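4.2 Missing pieces and the return desk

Records first. The loan data come from the Vanard lending system, exported for the two toy libraries in the study, Pavow and Maksymiv. 473 loans in all, October only. We dropped soft toys and anything with a battery, as neither has pieces to lose in the sense used here. What stayed in: puzzles, stacking toys, shape sorters, peg toys, building sets.

Each loan was coded at the return desk as complete, incomplete, or unclear. Unclear was meant to be rare. It was not. Staff at Maksymiv used it whenever the line was long, and Holst (personal communication) thinks most of those were complete returns that no one had time to check. We kept them as a separate group. Folding them into either side would have changed the outcome more than any of the household variables did.

Wooden sorting toys are the awkward case, cubes with holes in several faces especially (Figure 1). The toy is still a toy with a block gone. A puzzle with a hole in the middle gets noticed at home and, often, gets searched for. A sorter does not ask for that. Parents we spoke to had mostly not known how many blocks there should be, and the card that lists them tended to stay in the bag. 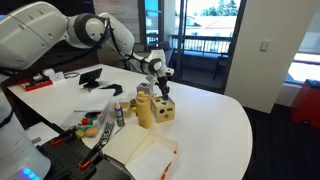

Does a missing block shorten the life of a sorting toy in the collection?
Only slightly. Most incomplete sorters went back on the shelf with a note on the bag and were borrowed again, while incomplete puzzles were usually withdrawn.

This matters for how loss is counted. If withdrawal is the measure, puzzles look fragile and sorters look sturdy. If pieces are the measure it goes the other way. Egilsson and Hafþórsson, working from an older set of paper cards, used withdrawal and reported sorters as the safest thing a small library can buy. We would not go that far. Their cards also had no place to write down a part loss, so it could not have shown up anyway.

Fines. Pavow charges for lost pieces, Maksymiv does not. We expected fewer incomplete returns at Pavow and did not find it. What we did find was later returns – families holding on to a toy while they looked for the piece, then bringing everything back together. Vestergaard made the same point in the interviews, before we had run the numbers. One mother kept a stacking set for 3 extra weeks over a single ring, which was under a car seat.
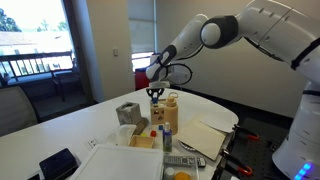

Figure 2. Small wooden box with a blue peg. Photo: Eftychia Gkikas

Peg toys sit somewhere between the two. The gap is easy to see when a peg is gone, but a peg is also easy to replace, and both libraries did so from spares without always recording it. So the figure for peg toys is too low. How much too low we can't say. Spares from Cinar sets were used on other makers' toys when the diameter was close enough, and these repairs left no trace in the export at all. Hafþórsson has suggested weighing toys in and out. Cheap, fast, no counting at the desk. The trouble is that a swapped peg weighs nearly the same as the orginal, and a toy that comes back with someone's raisins in it weighs more.

Household size had no clear effect. Number of children under school age did, but weakly, and the effect was gone once we took out about 13 loans made to a single home daycare. These are reported seperately in Section 4.3, along with the renewals, which need a different treatment as the same toy can be checked more than once before it is finally returned.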